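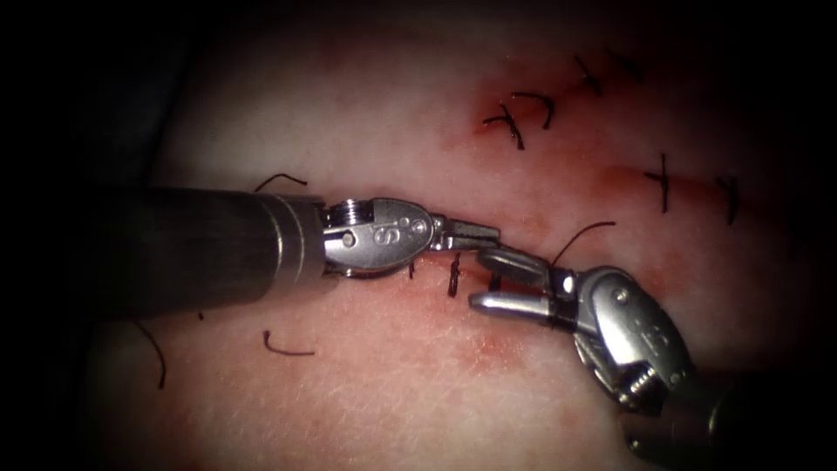
Figure 9.1 Two robotic instruments meet over a closed incision.

October
By the Course Writing Group, School of Health Studies, Zusville

Search this book Chapter Glossary Go

Chapter 9
Measuring Age

9.1 Two kinds of age

Every health record begins with a date of birth. From it we work out a person's chronological age, the number of years that have passed since that person was born. Chronological age is easy to record, hard to dispute and the same in every clinic. It is also one of the strongest predictors of illness that we have. The risk of heart disease, most cancers, dementia and serious falls rises with each decade of adult life.

Yet people who share a birthday do not age in the same way. One person of 81 may walk to the shops each morning, manage a household and take no regular medicines. Another of the same age may need help to rise from a chair. Clinicians have always noticed such differences and have described them in loose terms, writing in the notes that a patient looks older or younger than the stated age. The term biological age is an attempt to put that impression on a firmer footing. It refers to the condition of the body, expressed as the age at which that condition would be typical in a chosen group of people.

The last part of the definition matters a great deal. A biological age is always a comparison. If the comparison group is made up of healthy office workers, a farm labourer with worn joints may appear old. If the group is drawn from hospital patients, the same labourer may appear young. Students should form the habit of asking, whenever a biological age is reported, which people were used to set the scale.

This chapter deals with the methods used to estimate biological age, the uses to which the estimates are put, and the limits on what they can tell an individual. It assumes that the reader has completed Chapter 4 on screening tests and is comfortable with the ideas of accuracy and repeatability introduced there.

9.2 Older measures: strength, speed and senses

The earliest measures of ageing were simple tests of function. Many are still in use. Grip strength is measured by squeezing a hand-held device. Walking speed is timed over a short marked course. Balance may be tested by standing on one leg, and lung function by blowing into a tube. Hearing, eyesight and reaction time also change with age and can be tested at little cost.

Such tests have real strengths. They can be carried out in a community hall, and the result is easily understood by the person being tested. They also measure something that people value, because the ability to walk and lift is closely tied to living independently. In large studies, slow walking speed in later life is linked with a higher risk of disability and death.

Their main weakness is that they change late. A person in early middle age may perform as well as a much younger adult on all of them, even if damage to the blood vessels or kidneys is already under way. A second weakness is that the tests depend on effort, mood and instruction. A tired participant, or one who has not understood the task, will produce a poor score that says little about ageing. Past injury presents a similar problem — a broken wrist in youth may lower grip strength for life.

9.3 Blood markers and combined scores

From functional tests, researchers moved to substances that can be measured in blood. No single marker tracks age well in all people. Blood sugar, kidney function, cholesterol, markers of inflammation and the number of certain white cells each reflect part of the picture. Combined scores bring several of these results together and weigh them according to how strongly each one is linked with age or with later illness.

The Gurel Score, which will be used for the worked problems in this chapter, is of this type. It takes nine ordinary blood results and returns a figure in years. Its attraction is that the tests are already done in most general practices, so that no extra sample is needed. A reader with access to a standard pathology report can follow every step of the sum by hand.

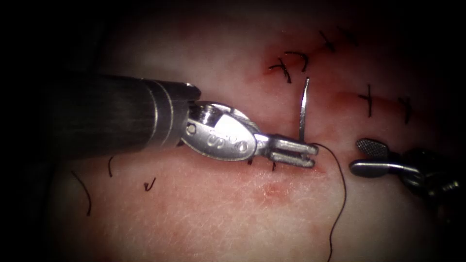

A combined score does, however, inherit the faults of its parts. A chest infection will raise the markers of inflammation, and the score will rise with them, sometimes by several years. When the infection clears, the score usually falls again. It would be wrong to say that the person aged quickly for a fortnight and then grew young. The score has responded to a short illness that has little to do with ageing as most people understand the word. For this reason, the Gurel Score should not be worked out from blood taken during an acute illness, and any notable result should be repeated.

9.4 Clocks based on DNA

The most widely discussed measures at present are known as epigenetic clocks. They rely on small chemical tags, called methyl groups, that are attached to DNA at many thousands of places. The tags do not alter the genetic code itself, but they help to control which genes are active. Over a lifetime, some places tend to gain tags and others tend to lose them. The pattern is regular enough that a computer model can be trained to estimate a person's age from a blood or saliva sample.

There are two broad families of clock. Those in the first family were trained to predict chronological age. They can do this with considerable accuracy, but that success raises an awkward question. A clock that predicted the date of birth perfectly would tell us nothing that we could not learn from a birth certificate. Interest therefore falls on the gap between the clock's estimate and the true age, and the gap may reflect health, chance or error in the laboratory.

Clocks in the second family were trained on later illness, death or the rate of change in other health measures. They are generally better at predicting future health. They are also harder to explain, for the figure they give is a summary of risk that has been converted into years for ease of reading.

9.5 A case for discussion: the Zusville study

The Zusville Healthy Ageing Study illustrates several of the points made so far. Its researchers recruited 1023 adults from the town and from the neighbouring district of Nam. At the first visit, each participant gave a blood sample, completed a walking test and answered questions on smoking, diet, sleep and work. Two epigenetic clocks were applied to each sample. One belonged to the first family described above and one to the second. The second was supplied by Plunix and used readings from nearly 500 places in the DNA.

Taken as a group, the results were much as expected. Current smokers had higher Plunix estimates than people of the same age who had never smoked. Slow walkers also tended to have higher estimates. The clock of the first family showed weaker links with both.

The results for individuals were less tidy. A total of 280 participants returned for a second visit and gave a further sample. In 81 of them, the two clocks moved in opposite directions between visits, so that one clock suggested a slowing of ageing and the other suggested the reverse. The researchers concluded that neither clock was ready to be used in giving personal advice, although both remained useful for comparing large groups.

Three matters should be considered before the discussion class. First, those who returned may have differed from those who did not; people in poor health often find it harder to attend. Secondly, part of the change between visits will have come from the handling of samples. Thirdly, the clocks were built to answer different questions, and some disagreement between them is to be expected even when both are working well.

9.6 Testing sold directly to the public

Age tests are now offered to the public by mail. A customer returns a sample and later receives a report, often with a single figure and advice on diet, exercise or supplements. Health workers should expect to be shown these reports and should be ready to discuss them calmly. It is seldom helpful to dismiss a result that a patient has paid for. It is more useful to ask what the patient hoped to learn, whether the test has been repeated, and whether any change in habits is planned.

Much of the advice in such reports is sound and would apply to anyone. Not smoking, regular activity, adequate sleep and good control of blood pressure all have a firm basis, whatever the figure on the first page. Greater care is needed where a report leads to the purchase of a product from the same firm, or where a low figure persuades a patient to put off a screening test that is due.

The next section sets out the arithmetic of the Gurel Score. Students will need a calculator and the reference table inside the back cover.

Receive chapter updates by email. Enter your address to join our newsletter. You may unsubscribe at any time.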